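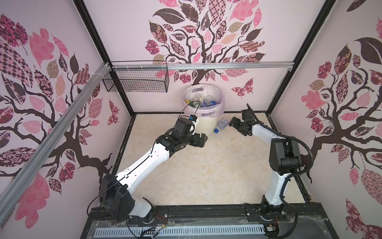 Amos Mahmoud wrote in after the last set of tips to say that his camera lead had failed at the elbow for the second time, that both breaks were inside the insulation with nothing to see from outside, and that he would like the cable section done properly before anything else. He also asked whether it was worth putting conduit on both arms.

Cables first, then.

Upkeep of a two-arm bench cell
Wultalley workshop notes. Revised Monday, January 11, 2021

Cables
Power the arms down and support them before touching any lead. Move each joint by hand from one stop to the other and watch the cable, with the arm's own weight held in your other hand. The loop at the wrist should never pull straight and should never drop low enough to get between the jaws. If it does either, cut the tie, move the loop, tie it again.

Corrugated conduit is worth fitting on an arm that works low and to the side, where the lead drags over things. It adds stiffness, so leave it free to slide at the elbow and fix it only on the straight parts. A thin camera lead laid along the top of the upper link does well enough without conduit if the reach is short. So, Amos: one arm, probably, and whichever one breaks leads.

A lead that fails only when the elbow is bent has a broken core. Flex it a short length at a time with the camera picture up on the screen. Replace the whole lead. A joint soldered into the moving section will go again.

Ties on moving parts should be finger tight. Ties on the frame can be pulled up hard. Trim the tails flush with side cutters; scissors leave an edge that will open your knuckles.

Base bolts
Check these every 40 hours of running. Put a paint mark across each bolt head and on to the base, and a turned bolt will show itself. If plastic film has been laid on the platform, lift it clear of the base before tightening. Film trapped under a casting creeps, and the bolt slackens again by the end of the week.

After any base bolt has been moved, run the zero position again. Do both arms even if only one was touched.

Joints
Listen to each joint on its own at low speed. A steady whirr is fine. A tick once per turn is usually grit or a chipped tooth. On the Grarkura arms the elbow is the first to go, followed by the wrist roll. The grease interval we keep to is 500 hours, with Balogun white grease, a smear on the teeth and none on the bearings. Wipe out the old grease completely before adding new. The two kinds we have had on the shelf turned to something like chewing gum when mixed.

Wipe the white covers with a damp cloth and a drop of washing-up liquid. No solvent. It clouds the gloss and then dirt sticks to the patch.

Grippers
Drink bottles are hard on the jaws. They leave syrup, and syrup dries in the slides. Wash out the test bottles and let them drain with the caps off before they go anywhere near the cell, then put the caps back on. Clean the jaw faces at the end of the day with warm water on a cotton bud, and work the slide open and shut until it moves evenly.

To check the grip, close the jaws on a strip of printer paper. It should hold against a light pull along the whole face. If it holds only at the tips the jaws are splayed. Slacken the 2 screws at the root of each finger, close on a flat steel rule, and tighten.

Change jaw pads at 2000 grips or when they shine, whichever comes first.
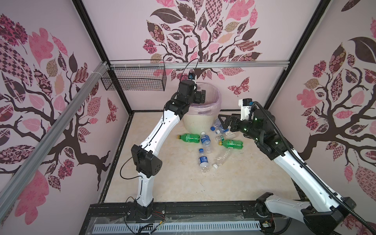
Bottle-to-bin run: left gripper at the rim of the bin, right gripper low beside it.

Setting up for a bottle run
Put the bin towards the back, midway between the arms, and mark its place on the floor with a few small pieces of tape. Fold the liner well over the rim and pull it down on the outside. Handle holes in a carrier-type liner are a nuisance, as a finger tip can go through one and take the whole bag up with it. Fold them down flat. If they will not stay down, use a larger bag.

Lay the bottles out at mixed angles. Include a few crushed ones. Clear bottles with no label are the ones the cameras miss, and a run made up only of green bottles will tell you very little about the cell.

Bring one arm over the rim at a time. On the Govberg controller this is the shared zone setting, and it is off when the controller is new. Teach the approach height with the bin full, with a bottle standing up in it.

Cameras
Clean the wrist lenses with a lens cloth, dry. Check the bracket at the same time by pressing lightly on the housing. Any movement at all and the hand-to-camera calibration is worthless, so tighten it and calibrate again.

Patterned wall panels are no trouble provided they are fixed flat. A panel that has come away at a corner moves in the draught from the door and shows up as motion.

Duct and loose wiring
Vacuum the slotted duct along the front every March and again in the autumn. Use the soft brush and keep it off the circuit boards. Label both ends of every wire before unplugging it, including the ones you are sure of. Spare connectors left dangling by an arm base should be capped and tied back out of the swing of the shoulder.

Order of work after a stoppage: power off, arms supported, cables, base bolts, jaws, lenses, zero, slow run with no bottles, slow run with one.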